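Maltesura Hand Gripper: Frequently Asked Questions
Last updated July 7, 2024

What is included in the kit?
You receive the hand gripper with two fingers, one pair of spare pads, a small screwdriver and the printed guide. The camera mount is in the box, but the camera you must order separately.

Do I need a robot to use it?
No. A person holds the gripper and does the task by hand, and the recordings are later used to train a robot arm. Many of our customers begin this way and buy the arm after some months.

Can it hold thin objects?
Yes, this is the question we receive most often. Close the fingers slowly and let the object sit between the middle of the two pads. If you hold it too near to the tips, it can turn.

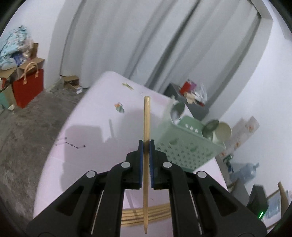 A wooden stick held upright between the blue pads.

How often should I change the pads?
We advise to change them after 1000 grips, or earlier if the surface looks shiny. Loosen the screws only a little, the pad then slides out to the front.

Can two people share one kit?
Yes, but please do the calibration again for each person. It takes 10 minutes.

How long is the warranty?
The warranty is 2 years for the fingers and the links. Pads are not covered.

Who can help me if a part is missing?
Please write to Tsehay Woldemariam at the Vustcombe office with your order number. Spare parts are normally sent within three working days.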